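Print this thread | E-mail this thread

Clamp meter or plain multimeter for a first kit?

carmela_mancuso
24/08/2023
Hi all! I've finally got the bug for looking after the electrics in my little workshop and I want to buy one decent meter to start with. I'm torn between a clamp meter and a regular multimeter. My budget is 140 dollars, and I'd love to have something left over for better test leads. Mostly I'll be checking outlets, a couple of old bench lamps and the motor on my drill press, which hums on startup and sometimes needs a second try. What would you get?

gmorelli
Welcome, you're going to have so much fun with this! Get the plain multimeter. I've had a Dinsa for years and it goes everywhere with me. Voltage, resistance, continuity, capacitance – you'll use all of those on the drill press alone (my guess is the start capacitor, by the way, and a capacitance range will tell you. Unplug it and discharge the cap safely before you touch anything in there).

musyoka_b
I'd go the other way. A clamp meter reads current without breaking into the circuit, and that's the reading I'd want on a motor that struggles. Most of them do voltage and ohms too. Mine is a Pranico, it reads AC and DC amps up to 200, and I love it.

gmorelli
Sure, but the cheaper clamps are vague at the low end. Try reading the draw of a bench lamp with one!

musyoka_b
Wrap the wire through the jaw 4 times and divide the reading by four. Works great. You do need a line splitter so you're only going around the one conductor, otherwise it reads zero and you think the meter is broken. Ask me how I know.

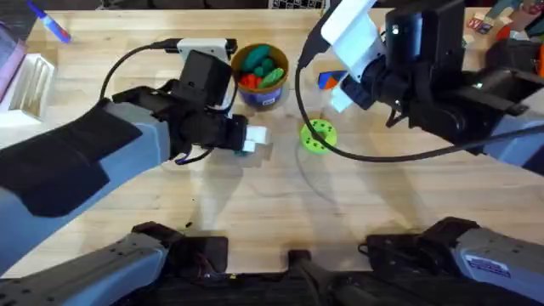 Anyway, a splitter is cheap and you only buy it once. I keep mine in the pouch with the meter. Put the leftover money there before you spend it on fancy leads.

Assunta B.
Can I put in a word for the leads? Please don't skimp on them. I used a bargain pair until last January, when I had a continuity test dropping in and out and spent a whole evening blaming a perfectly good switch. The break was inside the lead, right by the plug. I bought a silicone pair from Flornano and they're a joy, so soft, they don't fight you at all.

Also check the category rating on the meter AND the leads. CAT III is what I'd want for outlets and a fixed panel.

gmorelli
Agreed on the rating. Agreed on silicone too, it stays floppy in a cold garage.

syahrul.m
Has she got a plug-in outlet tester? For the outlets I'd start there. It finds an open ground or swapped hot and neutral in a second, and you can do the whole shop while the coffee brews.

musyoka_b
It won't find a bootleg ground though. I wouldn't lean on it for an old building.

syahrul.m
Fair, I use it as a first pass and follow up with the meter. Still the handiest thing in my bag!

carmela_mancuso
This is wonderful, thank you! I'm leaning toward a clamp meter that has a capacitance range, plus a splitter. Sututine has one in budget with about 2 dollars to spare, so the nice leads will have to wait. Is the one that comes in the box okay for now?

Assunta B.
If they're marked CAT III, yes. Wiggle them near the plugs with the continuity beeper on before you trust them.

gmorelli
I still say multimeter, but tell us what the capacitor reads!

Print this thread | E-mail this thread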